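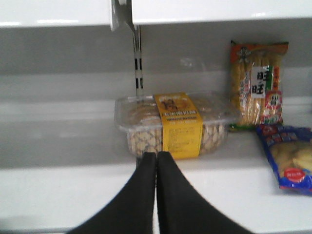 Clear clamshell tub on a white shelf.

From: Nives Messina
To: Pekham seed list
Subject: Re: [pekham-seed] Winter sowing in tubs, is it worth it?

Dear Ritu, dear all,

I am replying below your message, and I left the quote in full so that the new members can follow.

Ritu Mittal wrote:
> Hello everyone,
> I have a north balcony in Prarlow and I would like to grow perennials
> from seed this year. Inside the apartment I have no good light, and last
> spring everything I started on the kitchen window became long and fell
> over. A neighbor told me to sow outside in January in closed salad tubs
> and forget them until spring. It sounds too easy. My questions:
> Does the frost not kill the seed? Do I have to water? Which seeds are
> good for it and which are a waste? And do I need deep containers like
> milk jugs, or are the flat boxes from the supermarket enough?
> Also, Vikas wrote some time ago that his boxes got mold. Was this from
> the soil or from the boxes?
> Many thanks,
> Ritu

I have done it for three winters now, first on a balcony and then in the small yard we have behind the house in Boltitz. I am not a professional and I can only tell you what I saw in my own boxes, in my own climate. Others on this list have colder places than me, so please correct me where it is different.

About the frost. The dry seed does not mind. Seed which has taken up water and is still sleeping does not mind either, if it comes from a plant of a cold country. Many of them even ask for it. If you sow columbine or primrose in a warm room in March, you can wait very long and then throw away the pot, and the seed was good the whole time. It wanted some weeks of cold and wet before it agreed to wake up. In the refrigerator you can do the same with wet paper and a bag, and I did this too, but then you must remember the bag. I forgot mine behind the mustard and found long white roots in May.

The danger is not in January. It comes later, when you have a warm week, everything sprouts, and then there is one hard night. For that night I put an old blanket on the boxes and take it off in the morning. I lost some lettuce once. The perennials stayed as if nothing happened.

About the water. With the lid closed the box makes its own small weather. The water goes up, hangs on the lid and comes down again. In the cold months I look in perhaps when I bring out the trash, and if there are drops on the inside of the lid I close the door and go back to my coffee. When the lid is clear and dry in the middle of the morning, I water. Please do not pour from above with a can, it moves all the fine seed into one corner. Put the box into a tray with water and let it drink from below until the surface becomes dark.

From the end of March it changes completely. The sun gets strong, the box is small, and on a nice afternoon the seedlings can cook. This is the most common mistake and I made it also. I open the lid in the morning and close it at night, and when the true leaves touch the lid I leave it open. With your north balcony you have an advantage here. Your boxes will start later than mine but they will not overheat so quickly.

Now your question about which container. I like the flat clear boxes with the attached lid for everything that I prick out early, and the deeper jugs for everything that has to stay long. In a flat box you have not much soil, and plants with a long root, for example lupine or poppy, feel the bottom very soon. The depth of your finger is the least I would use. If your box is lower than this, take it for lettuce and move the seedlings when they are still small. The plastic should be clear enough that you can read a seed packet through it. Milky plastic also works, only the plants get a little longer.

The holes are more important than the depth. Look at your box first, some have openings and some have none. I make the drainage holes with a hot nail, from inside to outside, so that the sharp edge is under the box. Do it at an open window, the smell is not nice. In the lid I make a few smaller ones. If you are afraid there are too many, there are probably enough.

About the mold. Vikas Dhillon can tell it better himself, but as I remember the discussion, he used garden soil which he dug directly from the bed, and his lids had no holes. I think both together made the problem. Garden soil becomes like a brick in a small box and the water stays on the top. I buy the simple potting mix without big pieces, and I pass it through the kitchen sieve only for the top layer. A green cover on the soil is algae or moss and does no harm to bigger seedlings. Gray fur is another story. When I see it I open the lid for a day and remove the bad part with a spoon.

For which seeds, this is my list, and it is not complete:

Good with me: columbine, primrose, foxglove, lupine, yarrow, bellflower, larkspur, poppy, snapdragon, lettuce, kale, chives, parsley (slow, but parsley is always slow).

Possible, but only sown in late March: calendula, marigold, cosmos.

I would not do it: pepper, eggplant, basil. They want warm feet. Tomato came for me once, but so late that we ate green chutney in October. Nelly Arboleda has better luck with tomatoes in jugs, she may want to say something.

Please do not sow too thick. Foxglove seed is like dust, and the first year I emptied the whole packet on one box. I had easily 300 seedlings in there, I know it as I was stubborn enough to prick out every one of them over a long weekend, and then I had no place and no more friends who wanted foxglove. Now I mix a pinch of seed with dry sand and sow the sand.

And the labels! Marker on the lid disappears in the sun. I was sure it would hold, it says permanent on the pen, and in April I had 18 boxes with nothing written on them. Since then I write with soft pencil on a strip cut from a yogurt cup, and push the strip into the soil inside the box. For security I write the same on the bottom with paint. Columbine and meadow rue look the same to me until they are rather big, so without a label I just have to wait for the flower.

One more thing for a balcony, Ritu. The wind. An empty box is light and a box with wet soil is less light than you think — mine flew from the balcony with the columbines inside. Put them together in a crate and tie a string over the lids. I close every lid with a clothespin also. Tape does not stick when it is wet.

If you need seed, I still have foxglove (of course), yarrow and a yellow columbine which I got from Subira Swai. Subira collected it in her garden, so it may be crossed with something else. Send me your address off list and I will put three envelopes in the mail, one of each. I want nothing for it, but if your primroses give seed next year I would be glad for a few.

For others who are near, the Chauhan nursery has the plain potting mix again in the small bags. Ask at the counter, it stands in the back and not with the other soil.

Does anyone here have experience with gentian? I sowed it last winter, had nothing, and kept the box. It is now standing outside for the second time and I do not know if I am patient or foolish.

Greetings from Boltitz,
Nives

--
pekham-seed mailing list
Please trim long quotes and keep seed offers in the subject line when you start a new topic.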